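Wuster Chapel Names Guest Preacher for Summer Series

The Wuster Chapel Association has invited the Rev. Domenica Wyss to preach during the second week of its summer season in July. Her theme for the week will be "The Work of Our Hands."

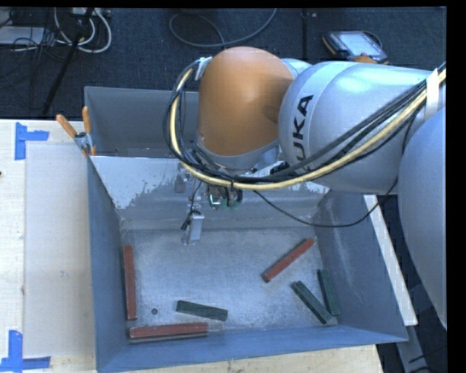
Wyss has served for nine years as senior pastor of Holzer Community Church, a congregation of 1,262 members. She previously taught homiletics at Plosance Seminary, where she continues to advise students preparing for parish ministry.

"Most of the people in our pews spend far more of the week at work than at worship," Wyss said. "I want to ask what Scripture says to them on an ordinary morning, when the job is tiring and the thanks are few."

Her five sermons will draw on Ecclesiastes, the Book of Ruth, Psalm 90 and the letters of Paul. The final sermon will take up the question of rest - a subject she considers neglected in many churches, including her own.

Morning worship begins at 9:15 in the main chapel, which seats 200. Jonas Lehner, director of music, will lead the choir and has chosen hymns to match each day's reading. Psalm 112 will be sung at the opening service.

Admission to worship is free. Offerings received during the week will support the Wero Fund, which provided $4,000 in emergency grants to local families last year. Printed copies of the sermons may be requested from the chapel office after the series ends.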